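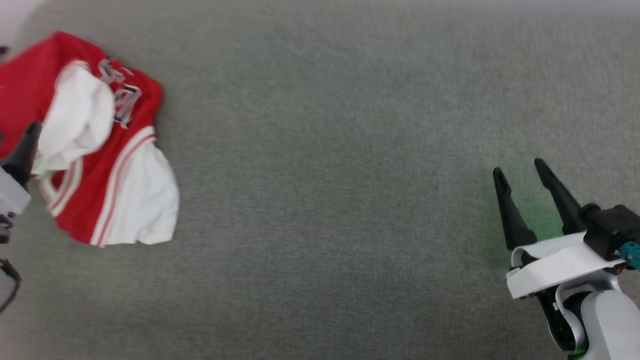 Getting the laundry off the floor and other small victories

My household produces laundry the way a swamp produces mosquitoes. What follows is everything I've picked up over the years, mostly from doing it wrong first, plus a few things from readers who wrote in to correct me.

Jerseys and other slippery shirts

Turn them inside out before washing. The numbers and letters on most team shirts are glued or heat-pressed, and they don't like rubbing against a zipper for 70 minutes. Cold water, gentle cycle, no fabric softener. Softener coats the fibers and locks in the smell of every game your kid has ever lost.

Never put one in a hot dryer. I did this to a shirt once and the number on the back curled up like bacon. Hang it on a wide plastic hanger and it'll be ready by breakfast.

Red with white

A red shirt will find the white sock. Wash anything new and red by itself the first couple of times. If the damage is done, don't dry the pink stuff. Soak it in cool water with oxygen bleach (read the label, some fabrics can't take it) and leave it overnight. Nermina Živković wrote to say she got a whole set of pillowcases back to white this way on the second soak. She also said I should have mentioned it two columns ago, and she's right.

Grass and mud

Opposite problems. Mud you leave alone until it's bone dry, then you brush it off outside and wash what's left. Grass you attack right away with a dab of liquid detergent and an old toothbrush. Mark the toothbrush. I won't say how I learned this.

The smell that survives the wash

Half a cup of white vinegar to a sink of cold water, 2 hours, then wash as usual. Don't mix it with bleach, ever. If the clothes still smell, check the rubber gasket on your front loader. Mine had a guitar pick, a receipt from Uladby and something I chose to call lint.

Carpet under the pile

Damp clothes left on carpet will give you a musty patch, and dye can wander off into the fibers while you're busy stepping over them. Blot with a white cloth and cool water. Scrubbing only fuzzes up the weave. Baking soda overnight takes care of most odors, and then you vacuum slowly, more slowly than you want to.

Sorting

I've tried the three-bin system, the color tags and a chart on the fridge. What works here is one open bin in every room where people undress, with no lid. A lid is one decision too many for a tired teenager. Zane Jõgi swears by giving each kid a mesh bag that goes straight into the machine and comes out again on Saturday, socks still in pairs. I'm trying it this month. So far we have lost one bag.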